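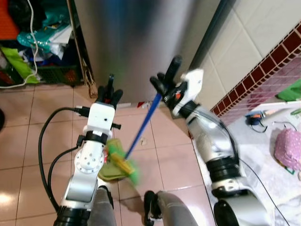
So-yul Myung gave up her dining table in July. The chairs went to a neighbor, the table went on its side against the wall, and the parts for a two-armed robot went down where they had been.

Myung repairs dental equipment for a living. The robot, which she calls Seol, is an evening project she shares with Cillian Daly, a machinist who rents a bench at the Flesstead workshop two bus stops away. He makes the brackets and adapter plates there. She does the wiring and the code at home, and the kitchen is where they test.

The task they picked is mopping. Daly wanted something with a workbench and neat blocks. Myung wanted a chore, and it was her floor. The tiles are pale pink and glossy, and they throw back enough light to confuse the vision software on bright days, so most sessions start after dinner.

Seol carries a black gripper on each arm. The right one takes the mop near the top of its blue handle while the left stays open, ready to come in lower down. Getting one hand to hold on was quick. Getting two hands to agree on where the handle is has taken most of the winter.

"A mop is a bad tool for a robot," Daly says. "The stick is stiff and the other end does what it likes."

The head is a bundle of green and yellow strips that drags, bunches and catches. Myung logged 259 attempts before she changed the way the arm pulls - shorter strokes, with a pause between them. In the latest batch of 30, Seol finished 11 without dropping the handle.

Cables are the other complaint. Two black ones loop out from the left arm and down to the floor, and Daly has twice made guides for them that cracked. A third version, in softer plastic, is on his bench now.

They have no plans to sell anything. Myung would like the robot to get from the steel appliance to the far wall by summer. Daly is still asking for the blocks.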